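Nudetti Releases Simulator for Teaching Robots by Remote Control

Nudetti today released Adov, a software package that lets a person teach a robot arm a task by driving it from a distance inside a simulated workspace. The operator holds a hand controller, moves the simulated arm through the job, and saves the run as a demonstration. The saved runs can then be used to train the arm's control program.

The release comes with 2457 demonstrations recorded by 16 operators. They cover 63 tasks, from picking up a single part to sorting mixed parts into trays. Each demonstration is stored with the controller motion, the joint positions and the view from every simulated camera.

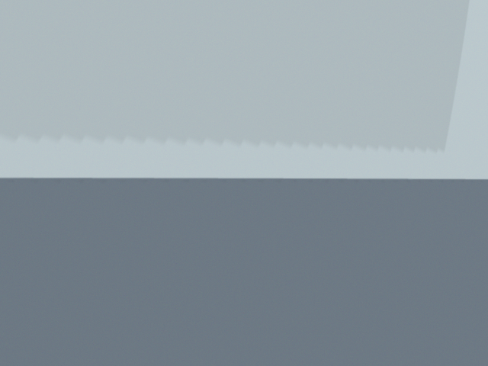

Vol. 2, No. 16

Adov renders its cameras in software, with a plain wall and a flat gray surface as the background. Shadows are drawn at a setting the user can change. At the lower setting the edge of a shadow can come out as a row of small teeth, and operators who want smoother edges can raise the setting at the cost of a slower display.

Operators can pause a run, back up to an earlier point and drive the arm again from there. Runs that are abandoned are kept in a separate folder and are left out of training unless the user adds them.

The hand controller was built by Lam, which also supplies the software that links it to the simulator. Ostberg tested the package at its training shop, where new operators spent two shifts learning the controls before recording.

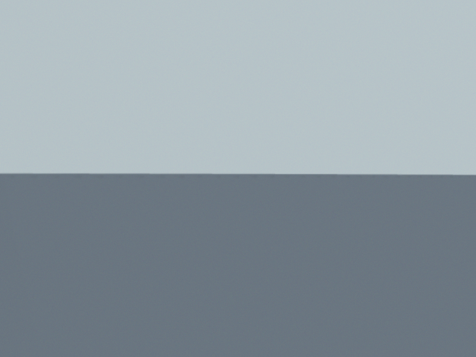 Camera placement is set before recording starts and stays with the file, so a run can be played back later from the same views. Users may also add a camera to a finished run and render it again without driving the arm a second time.

Adov is available now to current Nudetti customers. A version for schools will follow in July.

Comments

gripwright: Does it work with a foot pedal for the pause? I need both hands on the controller.

mtl_shop: We'd use the back-up feature every day. Our setup makes you start the whole run over.

dovetail9: Any word on the price for schools? July is after our budget closes.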